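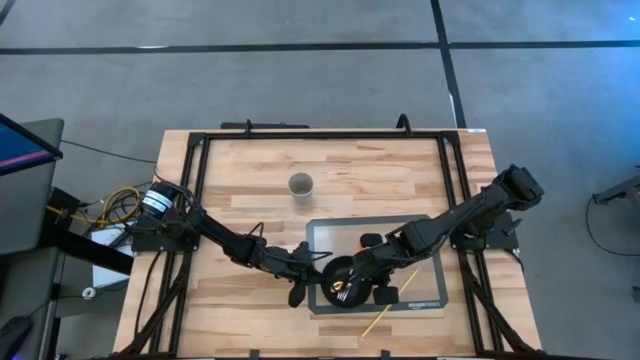 I have become a placemat person, and I want to make the case for it while I'm still excited! For years I thought of placemats as something you bought for guests and then kept flat in a drawer under the takeout menus. Then in February I put one down for a plain bowl of soup and the whole meal changed. A round black bowl on bare wood is just a bowl. Set it on a gray mat with a darker border and it looks like dinner, even if all you've got in there is one little gold-colored utensil. The border does most of the work, I think. It tells your eye where the meal is (and where the mail and the keys are not allowed to go). 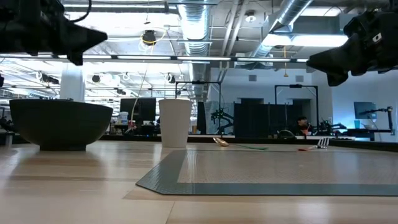 Posted by Grulness
Mar 20, 2020

My other strong opinion is that the silverware doesn't have to match. I love a gold-toned spoon with a green handle lying near a fork with a red-orange one, I really do. Matching sets always make me a little nervous, as if I'm about to be graded. Keep the big pieces quiet, a dark bowl and a plain white cup, and let the handles be as loud as they want.

And leave the cup off the mat! I know people feel strongly about this. But a mat is small, and I like room to put my bread down. I have 2 mats now, and I've been eating at the table every night instead of over the sink. Next I want to try a yellow one.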